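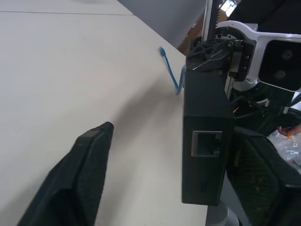
Plugging In a Network Cable: Bench Project Report

Thabiso Khumalo
October 2, 2025

1. What the project was for

The network lab at Nidarville has 14 wall outlets that students plug and unplug all through the year. By January the clips on a lot of the cables are broken, and a few of the outlets have bent contacts. I wanted a small practice bench where a new student could learn how an RJ45 plug goes in and comes out before touching the real outlets.

The bench needed a port that stands upright by itself, a cable, and enough clear table to lay the cable out.

2. Parts

The port sits in the face of a black rectangular box. I looked at two ready-made boxes first, one from Rilar and one from Bumus. The Rilar box was made to be screwed to a wall and fell over when the cable was pulled. The Bumus box was steadier but the port faced up, and the outlets in our lab face out into the room. The black box has the port on its face, so it is closer to what students will meet later.

The cable is blue with a clear plug. I chose the clear plug so students can look through it at the wires inside. The table is off-white and matte, and the blue cable shows up well against it.

3. Method

Each student started with the free plug lying on the table. They picked it up by the sides, turned it so the clip lined up with the notch in the port, and pushed until it clicked. Then they pressed the clip, pulled the plug straight out and put it back on the table. One student did this 8 times in a row. Three students took part, and I did the first set myself to check the instructions.

The cable has a habit of folding into a zigzag. I tried straightening it before every set and stopped, as it went back to its old bends anyway.

4. Results

The most common mistake was turning the plug the wrong way up. Two of the three students did it on their first try and one did it again later. The second mistake was pulling on the cable and leaving the clip alone, which drags the box across the table. Students who put a hand on the box had no trouble with this.

Over all the sessions, including my own testing, the port was used nearly 300 times. The clip on the plug still clicks but feels softer than on a new cable.

5. What I would change

The box should be held down better. Ms. Ndlovu suggested a heavier base, and I would also try rubber feet. A shorter cable would take up less of the table. I would also add a second port turned the other way up, to match the two outlets by the lab door.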